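I almost skipped the open evening at the Erkesow workshop because it was raining and parking there is a pain, but my nephew is in the student robotics club and had been talking about it since December, so off we went. So glad we did! The club has 17 members this year, squeezed in at the back of the old Hosader building (follow the smell of coffee, the signs are useless).

Their big project is called Rorkurik, and it's all about sorting everyday stuff into bins. Sounds easy, right? I said so out loud and got a long look from Siv Eklund, who runs the club. A wallet, she told me, is a nightmare compared to a nice square block.
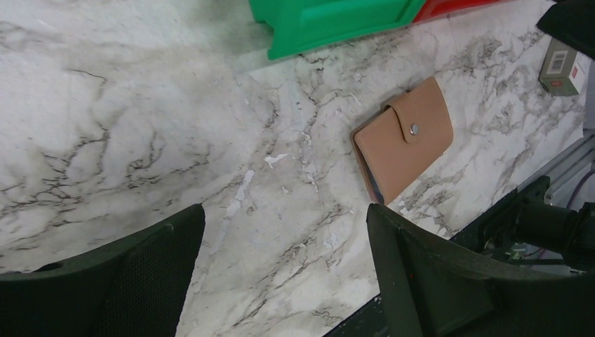

The gripper's view, with the tan card wallet between the fingers.

The students have logged 1695 tries since school started, and they write every one of them up by hand in a fat blue binder. I leafed through it for a while. Lots of crossings out, and a very angry drawing next to try 938.

We also got to look through the small camera down at the gripper, which my nephew loved (he hogged it, so there was a bit of a line behind us).

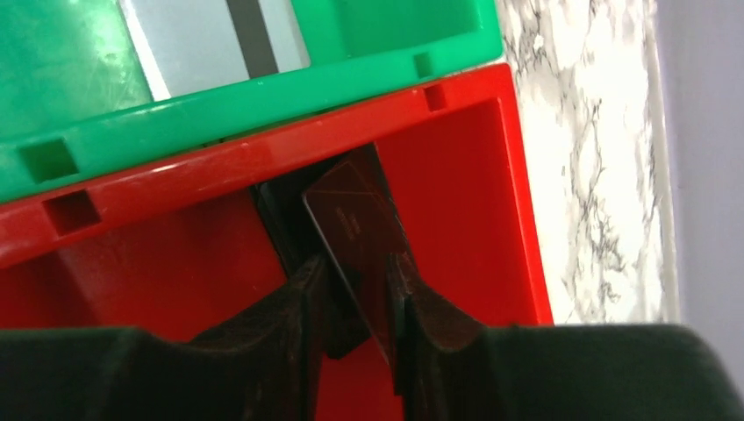
Green bin, red bin and two dark boxes, seen from the gripper.

Then there was a talk on how the two arms share one table without bumping elbows. I lost the thread halfway through, but the kids explaining it were so excited that I didn't mind one bit.
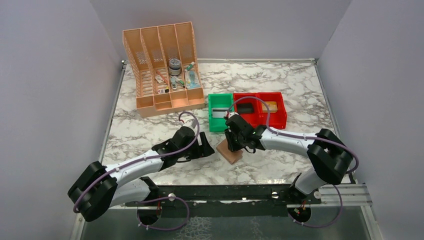
They're taking Rorkurik to the Bajpai Cup next, and the bus and entry fees aren't cheap. The bake sale table had made $267 by the time we left, a good chunk of it from me and the lemon bars.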